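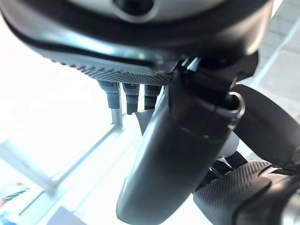 5 min read

Section 4. Recording kitchen episodes for the Vindora method

Read section 3 first if the wrist cameras are not calibrated yet. This part covers the cup-to-rack task only. Plates come later, different grasp set.

What you are collecting: two-arm demos with head view plus both wrist views, all on one clock. Vindora trains on the moment of contact, so the wrist streams matter more than the head stream. If you lose one wrist stream the episode is no good for training. Keep it anyway, tag it PARTIAL.

4.1 Before the first episode

1. Power up arms, then hands, then the recorder. In that order.
2. Open Liltier, load the profile kitchen_two_arm. Check all three streams are green.
3. Set exposure by hand on the wrist cameras. Auto hunts badly near the window and the policy picks up on it.
4. Lock exposure. Save profile.
5. Dishwasher door fully down, lower rack pulled out partway. Leave it there for the whole block.

Note: hands must be homed before every block. Skipping this gave us 12 bad episodes in August, all thrown out.

4.2 Recording

1. Start the recorder. Wait for the tone.
2. Bring both hands to the cup. One at the side, the other low and curled in beside and under it.
3. Hold upright over the rack. Pause there – one full second, the segmenter looks for it.
4. Lower, release, back off straight up.
5. Stop the recorder. Mark OK or FAIL right away, dont leave it for later.
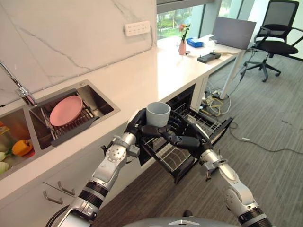 Fig. 4-2. Hold pose over the rack, both hands on the cup (step 3).

CAUTION: Keep fingers clear of the rack tines on the way down. A finger caught between tines will not trip the torque limit quickly enough.

CAUTION: One operator on the stop button at all times. Not the same person as the one driving.

Vary the start pose of the cup between episodes. Vary the lighting if you can, blinds up, blinds down. Do not vary the rack position inside a block, that is a separate condition and gets its own folder.

4.3 Checking the wrist streams

Scrub one episode in every block. Look at the contact frames.
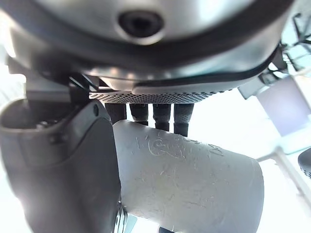
Contact labels come from the Krasniqi filter, which compares finger current against the wrist image. It wants the object large in view and the finger edge sharp. Blurry edge means the label drifts late, sometimes by several frames. White objects against a bright background are the worst case – check those by eye and fix teh label by hand in Liltier.

If more than a few labels need fixing, stop and redo exposure (4.1, step 3). Faster than fixing them all.

Results so far, for reference. Full set is 2000 episodes. Trained on head view only, the policy placed the cup in 141 of 308 trials. With wrist views and contact labels, 263 of 308. Same seeds, same rack. Most of the leftover failures were at release, cup tipping against the tines. We have not tested a second kitchen, so dont read too much into it.

A reduced run on 300 episodes also trained fine but went wrong whenever the cup started lying on its side. Collect more of those if time is short.
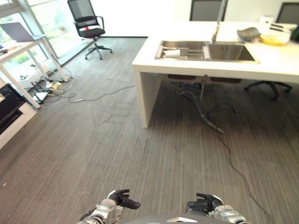 4.4 MOVING BETWEEN STATIONS

1. Arms to the carry pose, hands low and in front of the body.
2. Stop the recorder. Base motion is not part of the episode.
3. Check the floor for cables before driving. Move them or go round, never over.
4. Drive slow. Use the Kusent base preset INDOOR, not DEFAULT.
5. At the new station re-home the hands and start a new block.

Note: the head camera does not see the floor right in front of the base. Second person walks ahead.

Block number goes up by one even if the last block was empty. Upload at end of shift, see section 5.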